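2025-09-22

Quick one before bed. Still playing Grelell. Still bad at it.

For anyone who missed the last post – it's a browser game, one button, you drop a little lantern down a well and try not to hit the walls. That's the whole thing. Music is two notes. I have lost entire evenings to it.

Best score so far: 1171. Felt great for maybe ten minutes, then Zachary Morin sent me his and I closed the laptop. Not posting his number here.

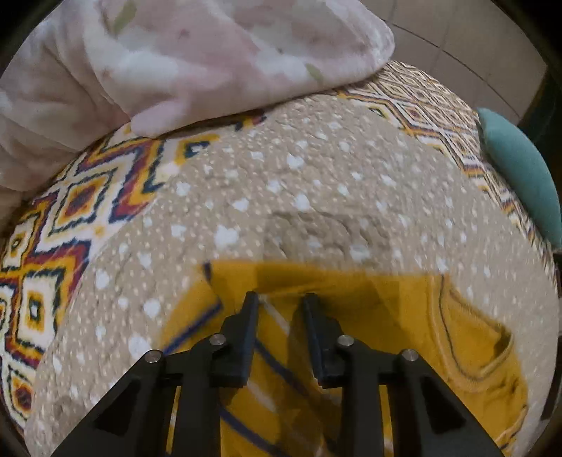

The trick, if there is one, is tapping early. Past 240 the well gets narrow and you cant react anymore, you have to just know. I kept dying at 186 for a week becuase I was watching the lantern. Watch the gap under it.

Gripes: no pause button. Restart takes too long. And the ad for Plerance after every second death, same one, every time.

Supposedly a level editor is coming in October. If so I'm making a well that's just one long straight drop – no walls, no score. Will post the link when it's up.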